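Week 5 handout: Pricing a job before you build it
Evening course in small trade bookkeeping, Stadham
15/02/2008

OK, so last week a lot of you got tangled up on overhead, and that's on me for rushing it. We'll go slower this time. I'm sticking with furniture makers as our running case, partly so we can reuse the Khondokar sheet you filled in back in January, and partly because I kept books for a cabinet shop for years and I still think in drawers.

Start with the three piles. Materials, labor, overhead. Every cost you will ever see in a small shop goes in one of those, and if you find one that won't fit, bring it in and we'll argue about it over the coffee break.

Materials is the easy pile, or it looks easy. You buy lumber, you use lumber. But you don't use all of it! Say a dresser takes 80 board feet in the finished piece. You'd be crazy to buy 80. There's trimming, there are knots, there's the one board that gets cut short on a bad morning. So you buy 100 and the price of all 100 goes on the job. The leftover 20 is waste and waste costs money. I've seen people leave it out and then wonder where the profit went.

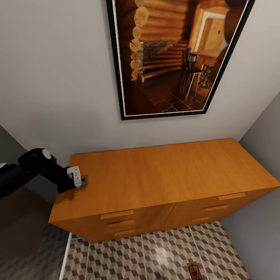
Hardware trips people up too. Screws, glue, sandpaper, finish. You can't count every screw on every job (please don't), so most shops add a flat amount per piece. Pick a number, write it down, and check it against your real bills once a year. If you bought way more glue than your flat amounts add up to, raise the number.

Now labor. Pay yourself. I say it every term and every term somebody hands in a sheet with a zero on that line. If you spent the hours, the hours have a price, even when the shop is your garage. Talking with the customer counts as well, and so does driving out to Limport to measure a bedroom wall.

Overhead is rent, power, insurance, phone, the saw blade that has to be sharpened. None of it belongs to one job, so you spread it. The simplest way is by hours. Suppose overhead for the month comes to $1000 and you work 100 hours at the bench. That's $10 an hour, and each job picks up $10 for every hour you put into it.

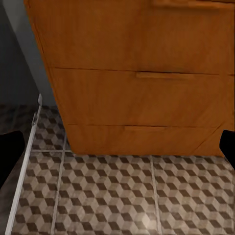

A question came up about slow months. If you only get 80 hours in, the same $1000 works out to $12.50 an hour. Do you charge the February customer more? No - use a yearly average and let the slow months and the busy ones even out. The Inlow worksheet does this on page 2, though whoever laid it out put the total at the top, which drives me up the wall.

Then comes markup. Say all three piles add up to $700. Charge $700 and you've broken even, and there's nothing set aside for the day the planer dies. Remember that markup is figured on cost and margin is figured on price. A 25 percent markup on $700 gives you a price of $875, and the $175 is a 20 percent margin. Same money, two different names. Write that inside the cover of your notebook.

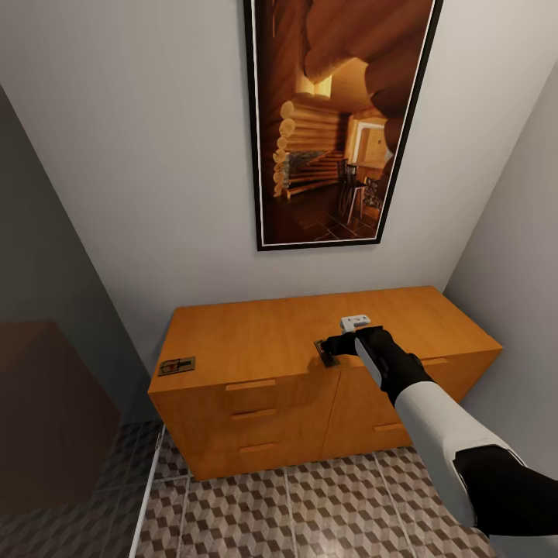

For next time: finish problems 3 through 6 on the Khondokar sheet. Skip 5b, there's a typo in it and the answer comes out negative. Bring a calculator, and bring one real receipt from anything you made or fixed yourself. Groceries are fine if you cooked. We'll start with deposits and what to do when a customer changes their mind halfway through.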